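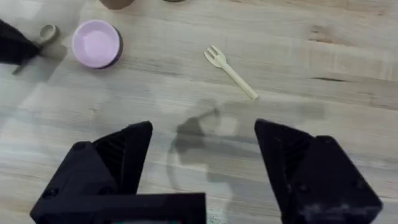
Speaker notes – Wednesday arvo session, house rules for tabletop arms

(Slide 1, title. Wait for the door to stop banging, then go.)

Hi everyone, thanks for staying on after the coffee. I'm going to talk about the boring bit of robotics, the bit we all skip: what you write down before the arm moves, and who's allowed to change it. I run the bench work at Colus, out at Stosilville, and I wrote most of the rules I'm about to show you. I've also broken most of them, so go easy on me in the questions.

(Slide 2.) Quick show of hands. Who has a written rule for where people's hands can be while the arm is live? Keep them up. Who has read it this year? Right, that's about what I got at the last one too!

Our first version was a poster. It said BE CAREFUL, more or less, with a lot of capitals. Then we took on the Dindell job, setting out and clearing kids' dishes, and they wanted to see our procedures before they'd sign anything. Fair enough. What I sent them was pretty embarrassing – the poster, plus an email thread.

(Slide 3, the rule sheet. Don't read it out. Let them read it.)

The rule I get asked about most is the clear-table rule. Before a run starts, the person on shift names out loud everything on the table that's part of the task. If it hasn't been named, it comes off. Jackets, phones, your keys, the lid off your drink. People feel silly saying "bowl, plate, spoon" to an empty room and I felt silly too for the first week. Do it anyway.

Next is the stop button. One person holds it and does nothing else. No typing, no chatting, no "I'll just grab that". If they need to scratch their nose they say so and we pause. Handover is verbal, and the new person says "I've got it" before the old one lets go.

(Slide 4. Sip of water.)
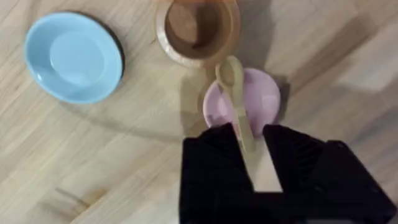

Carrying height got the biggest argument, and I still have the emails. My rule is that whatever's in the fingers gets enough room to clear the tallest thing on its path, and you measure from the lowest point of the load. People like to measure from the gripper, and they forget about whatever's sticking out of it. Look at the spoon here, bowl end up near the rim of the wooden bowl and the pink plate right underneath. With dishes this close together you plan the path for the spoon and the fingers as one shape. We write that shape on the run sheet, and if somebody swaps the spoon for a longer one, the sheet gets done again.

(Slide 5.) Speed. We cap at 700 for a new task, in whatever units your controller uses – ours are its own made-up ones, sorry. It stays at 700 until the task has 2000 logged runs behind it. Yes, that's slow. The folks at Rao think I'm mad. But the cap only lifts with 2 signatures, and neither can be from the person who wrote the program.

(If time's short, skip to slide 7.)

(Slide 6.) Logging. Every stop gets a line, even the dumb ones. We had 763 lines last time I printed it, and a huge pile of them just say "shadow" or "bumped table". I love those lines. We moved a lamp on the strength of them, and rewrote the bit about leaning on the bench.

(Slide 7.) What I'd change. The sheet's too long, for a start. I'd colour the must-dos and leave the rest plain. I'd also put the date of the last edit at the top, large enough to read from the stop-button chair.

Copies of the sheet are on the table by the door. Take one, scribble on it, and if you've got a better carrying height rule, please come and find me at the break.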